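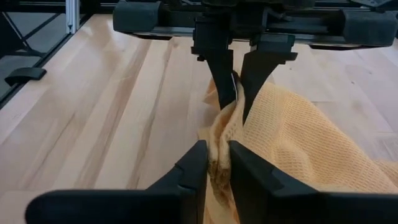
Vija Stankevičius told us at the October supper that she had not expected to miss the language class over the summer, and then she did, badly, and could we please start earlier next year. We would love to, and your grant is the reason we can even talk about it!

## Zikwood Evening Classes: where we are

We now have 62 learners on the books, nearly all of them from the Kuusk side of the river, and they come in two groups (beginners, and the ones who like to argue about grammar). The beginners have finished 7 units of the Pluvby workbook. I had hoped for more by now, but they kept asking for extra time on phone calls and doctor's visits, and it seemed wrong to hurry them.

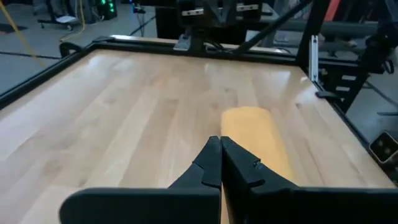
*A yellow-orange piece, soft-looking and rounded.*

Spending is close to plan. The bus passes cost more than I told you in spring, and we covered that from the printing line. Stekia has offered us the upstairs room for 4 more months at the same rent, and I'd like your okay before I sign.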